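4.3 Running a cabinet task in the simulated kitchen

Before you start, check that the Prorano planner and the Tsao perception node are both running. The planner must be started first. If it is not, the node waits for 20 seconds and then closes without a message.

1. Open Sosura and choose Scenes, then Kitchen. Wait until the status bar says Ready.

2. Load the arm profile. Set the seed to 234 if you want to compare your results with the tables in section 6.

3. In the Objects panel, tick every item that the planner should treat as an obstacle. The toaster and the scale on the countertop are not ticked when the scene loads.

4. Press Step once. Look at the cabinet door in the viewer and confirm that its angle is the same as the value in the Joints panel.
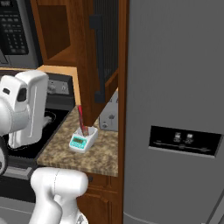 Note: The collision shape of a door is updated only when the simulation is stepping. If you move a door by hand while the simulation is paused, the planner still keeps the old shape, and it may return a path which goes through the door. Press Step again after each manual change.

5. Choose the goal. For the upper cabinet, use the goal type Shelf and set the approach to Front. The approach Top is meant for the counter and the cooktop only.

6. Set the sample limit. We recommend 3,000 for shelf goals. A lower limit is faster, but the planner then often stops with error 81 (no path found).

7. Press Plan. The path is drawn as a thin line in the viewer. Follow it with the slider from start to end, and look carefully at the elbow as well as the gripper - the elbow is the part which most often comes too near to the toaster.

8. If the path is good, press Run.

Caution: Do not change the seed while a path is running. The objects are placed again immediately, but the arm continues on the old path, and the log of this run can no longer be used.
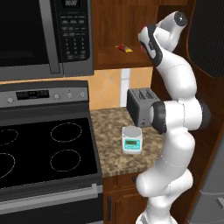
Can I use the same path again after I reset the scene?

Only if the seed and the door angles are the same as before. Save the path with Keep Path, reset, press Step once, and then use Check Path before you run it. When one waypoint is marked red, plan again from step 5.

9. To save the run, choose Export and select the Torner format. The export contains joint values, door angles and planner messages. Camera views are exported separately (see 4.5).

Steps 3 and 6 were corrected in November by Mei-kuen Sin.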